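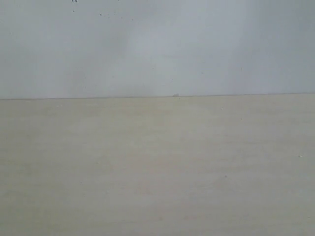

# Getting small specks off a painted wall

Most advice on this subject tells you to buy something. I have tried a fair number of those somethings, and I remain unconvinced by nearly all of them. What follows is the dull method, which costs almost nothing and hasn't ruined my paint yet.

## First, find out what the dots are

Dirt and chipped paint look the same from across a room. Hold a flashlight flat against the wall and look along the beam. Dirt stands up a little or sits flush. A chip has an edge and a tiny shadow. If you catch it with a fingernail and feel a dip, stop cleaning. You need filler, and scrubbing will only make the hole wider.

## What you need

- 2 soft white cloths
- a bowl of lukewarm water
- dish soap, a few drops
- a dry towel for the table below

Skip the melamine sponge on matte paint. It does take marks off, and it also leaves a shiny patch that shows up every time the light comes in sideways. Meriem El Idrissi swears hers never did this. I've seen her hallway and I disagree.

## Cleaning

1. Pull the table a hand's width from the wall and lay the towel along its back edge.
2. Brush the specks with a dry cloth. Plenty of them will drop off right there.
3. Dampen a corner of the second cloth in the soapy water and wring it hard.
4. Dab each dot. Don't rub in circles.
5. Blot dry and leave it overnight before you judge it. Damp paint always looks darker.

## If it's a chip

Press in a dab of lightweight filler with your finger, let it dry, and go over it with 400 grit paper — lightly, three strokes or so. Touch up with the original paint on a small brush. A "close match" from the store is rarely close, whatever the label says.

Wipe the tabletop last, and run a cloth along the gap at the back, where crumbs of paint like to settle.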